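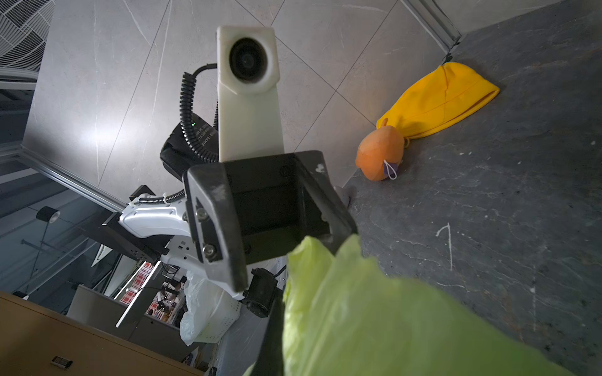 4. Getting on the ballot in Clornden

I came to the signature rule sideways. My plan for this project was to write about campaign money in the Clornden mayoral race, and I'd already bored most of my department with it, when Vaughn Blackwood's petition was thrown out and everybody I wanted to interview stopped talking about money. So this section is about petitions (the money material is in the appendix, for anyone who still wants it).

The rule itself is short. Anyone who wants to run for mayor without a party nomination has to hand in 3000 valid signatures from registered voters in the city. A party nominee hands in 50. Both kinds of candidate use the same form and the same deadline, and both piles go to the same desk at the elections office, where a clerk checks each line against the voter roll. The clerk can reject a line if the name, the address or the date doesn't match, and the ordinance says almost nothing about what "match" means. That silence is where most of my story lives.

Blackwood had held a council seat for years as a member of the Clotow Alliance, fell out with the leadership over the harbor lease, and announced in November that he'd run for mayor by himself. He told me he thought the petition would be the easy part! His people collected well over the minimum. The office rejected enough lines to put him under it, and he was off the ballot with a one-paragraph letter and a short window to appeal. The Alliance's own nominee, Inger Vídalín, was certified the same afternoon.

I want to be careful here, because it's tempting to read that as a fix, and a lot of people in Clornden do read it that way. I went in half believing it myself. What I found in the files is duller than that and, to my mind, more worrying. The clerks followed a habit. Where a signer wrote "St." and the roll said "Street," the line usually passed. Where a signer left off an apartment number, the line usually failed. Nothing in the ordinance tells them to treat those two things differently, and the clerks I talked to couldn't say when the habit began. One of them was surprised to hear it was a habit at all.

Now think about who lives in apartments. Blackwood's support was thickest in the blocks around the old rail yard, where nearly every address has a unit number and people move often enough that the roll lags behind them. A rule of thumb about apartment numbers hits that kind of candidate much harder than one whose voters live in detached houses up the hill. You don't need a villain anywhere in this account to get a lopsided result – you only need a small habit and a city where people are sorted by housing.

I read the rejected lines with Yannick Lefèvre, who knows the voter roll far better than I do. We each coded the lines separately, then compared, then argued. Our disagreements were mostly over handwriting, and there were fewer of them than I'd feared. When we couldn't settle a line we left it out of the comparison altogether, which makes our results a bit more cautious than they might have been. I can live with that.

The appeal hearing is the part people remember. Blackwood brought signers with him, and they stood up one after another and said yes, I signed that, I live there, I vote here. The hearing officer, Mortimer Park, listened to all of them and then ruled that he couldn't consider it. His reading of the ordinance was that a line has to be good on its face when it's handed in, and a voter's word afterward can't repair it. I've gone back and forth on this ruling more than on anything else in the paper. As a reading of the text it's perfectly respectable. As a way to treat a person who has taken the morning off work to tell you that her name is her name, I find it hard to defend.

Figure 3. Plastic bag and green perforated basket on a marble-patterned floor, with two robot arms mounted along the near edge.

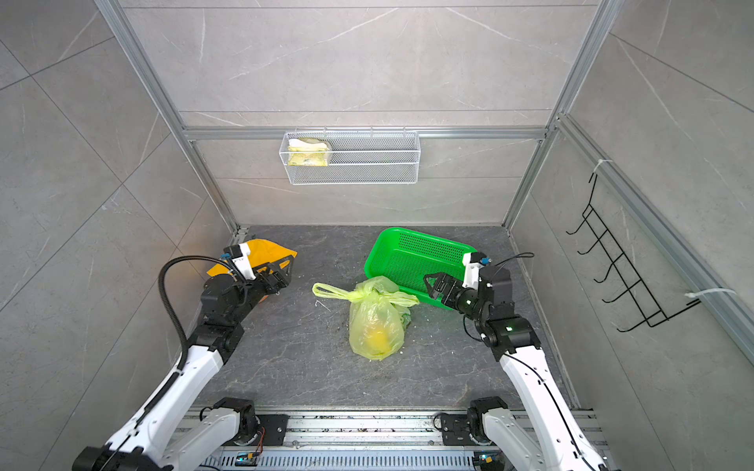

4.1 Compared to what?

A fair reader will ask whether Clornden is just odd. I worried about that too, and so I spent a good while on Brellard, up the coast, which borrowed the same ordinance almost word for word and then changed one thing. In Brellard a candidate whose lines are rejected gets the list back and has 4 working days to cure them. Curing a line is simple: the signer comes in, or sends a signed note, and the line counts.

Having a cure period changes how everybody behaves, including people who never use it. Clerks in Brellard told me they reject more freely at first, precisely since a rejection isn't final. Campaigns collect a smaller cushion of extra names and keep much better contact lists, so that they can find their signers again. Hearings are rare. Tobias Delacroix, who ran there without a party and lost badly, told me the petition was tedious and fair, in that order, and that he'd have lost anyway. I've come to think "I'd have lost anyway" is a pretty good thing for an election system to get a losing candidate to say.

There's a cost, of course. The cure period pushes back the date when ballots can go to the printer, and the printing schedule in both cities is already tight. The Brellard office handles it by starting its checks as petition pages come in, without waiting for the full stack. I asked the Clornden office whether it could do the same. The answer was that the ordinance speaks of "the petition" as one document, so checking can't start until the whole thing has been filed. (Brellard's ordinance has the very same words in it. I pointed this out, and the conversation got short.)

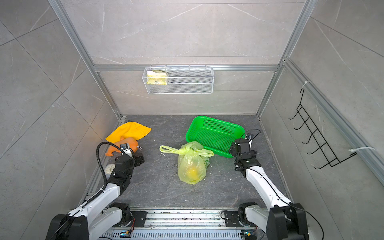

The other objection I hear is that signature rules are supposed to be hard. If anyone could get on the ballot, the argument goes, you'd have a ballot as long as your arm and voters would give up on it. I have some sympathy for this. I've stood in a booth with a long ballot and I didn't enjoy it. But a high number and a fussy check are separate tools, and they screen out different people. A high number keeps off candidates without much support. A fussy check keeps off candidates whose supporters have messy addresses. If Clornden wants a short ballot it can argue in the open about the number, and I'd be glad to sit through that meeting.

4.2 The Okafor amendment

As I write, the council has one proposal in front of it, usually called the Okafor amendment. It has 3 parts. It would define a match as any entry that lets the clerk identify one registered voter and no other. It would add a cure period along the lines of Brellard's. And it would make the office publish its reasons for rejection line by line, with the names blacked out. The second part gets all the attention in the press, and I understand why, but I'd put my own money on the first. If the apartment number stops mattering when only one voter by that name is registered in the building, most of the lines Yannick and I looked at would never have been in dispute.

Vídalín, now mayor, has said she'll sign it if it reaches her. When I asked whether she thought Blackwood should have been on the ballot, she said she'd have preferred to beat him, and then asked me what the clerks had told me. We talked for a while about apartment numbers. She hadn't known about the habit either.

I should add one limit on all this. I saw only the lines that were rejected, plus whatever the clerks remembered about the ones they passed. The accepted pages were sealed after the certification and I haven't been allowed to read them. My request to have them opened is still pending, and until it's decided I can say a good deal about who was turned away and much less about who was waved through with the same mistakes.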